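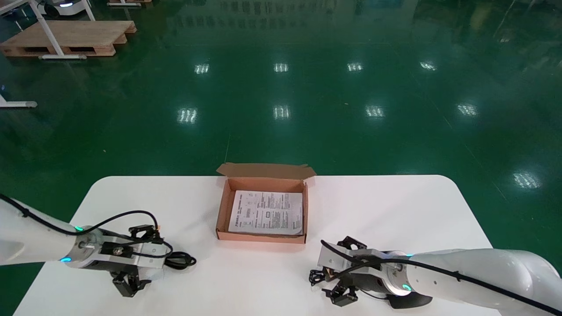 6 min read
14 comments

She didn't want to pick the coffee shop so we ended up in the nursery room at church, on two of the tiny chairs, at seven in the evening with the choir going over the same eight bars down the hall. She's been in the Brundgate congregation most of her adult life. Last November she took on the Sunday evening prayer hour, the one that had gotten down to her and a couple from Dranville who drove in when the roads were good.

I wanted to talk about fasting. She wanted to talk about being tired.

"Same subject," she said. "You'll see. Ask me whatever."

So, fasting. She grew up with it. First Sunday of the month, no breakfast, no lunch, everybody cranky by two. Her mother kept a roast in the oven the whole time and she still thinks of that smell as the smell of religion. "I thought God wanted me hungry. I was maybe nine. I thought he liked it."

And now?

"Now I think he liked my mother sitting down for once. She didn't cook breakfast, she didn't do dishes. She sat in the green chair and read Isaiah with her shoes off. I never put that together until I had kids."

She quit fasting for years after her second was born. Doctor's orders at first and then just out of the habit. Felt guilty, then stopped feeling guilty, which bothered her more. She went back to it in a small way. One meal. Lunch, midweek, and she takes the half hour and walks to the river and back.

"I don't have big experiences. I want to say that, people come up to me after and they want the big experience. I had a rock in my shoe last week and I thought about the rock."

But she keeps going. I asked what she does with the words, does she have a list, does she pray out loud.

"Out loud if no one's coming. I do names. I used to do a whole speech and then I noticed I was explaining my own family to God like he'd never met them." She laughed at that one pretty hard. The choir stopped and started again.

The money from the skipped lunches goes in an envelope and then to the Hutetti fund, the congregation's meal fund for families with somebody in the hospital. Last year it paid for 300 suppers. This year they're hoping for 800. She's not sure they'll make it and doesn't seem too worried.

"Someone stood up and said 1,000. Okay! Great. I'd like 40 more people who'll bring a casserole up the stairs and stay ten minutes. Some of those families don't need the casserole all that much."

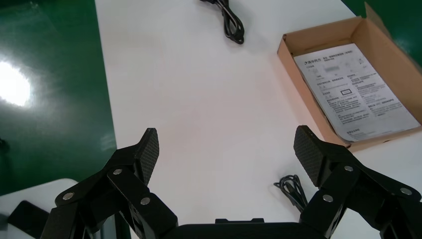
Does a fast still count if you break it early?

She thinks it does. "You offered what you had until one o'clock, so that's what you offered. Eat the sandwich, say thank you, and mean it. I've broken more than I've finished." She said her old pastor used to tell people that stopping early with a kind heart beat making it to sundown and yelling at your kids on the way home, and she has done the second one more then once.

Back to tired. I'd forgotten but she hadn't.

There was a stretch, two winters ago, when she couldn't read scripture at all. She'd open it and her eyes would slide off. She was working nights, her dad was sick, the car was in the shop over in Varma for what felt like the whole of Lent. She told a friend she thought she was losing her faith and the friend said when did you last sleep eight hours.

"I was kind of insulted. I wanted it to be deeper."

She slept. Took her some weeks to arrange it, somebody else had to sit with her dad. Then one morning she read a psalm, the short one, 131, the weaned child with its mother. Three verses. She read it every day until Easter and nothing else.

"I've calmed and quieted my soul. I hadn't, but I could say the words. You say them for a while before they're yours, thats been my experience."

Did her dad get better?

"No." Long pause. Choir on break, somebody dropped a music stand. "He liked the psalm though. He said it was the right length."

The prayer hour is up to eleven people now, some weeks twelve. They sit in a circle, they keep it short, no one has to talk. First ten minutes is silence, which the newer ones hate. She does bring crackers, after. She gets asked about the crackers a lot, are they symbolic. They're whatever was on sale.

I asked what she'd say to somebody who wants to start and has no idea how. She looked at the clock, she had to lock up.

"Pick one lunch. Tell God it's his. Take a walk. If it's raining sit in the car." Then she was up and stacking chairs and asking me to get the lights in the hall.

Prayer hour meets at six, side door, Brundgate.

Shares 27 | Comments 14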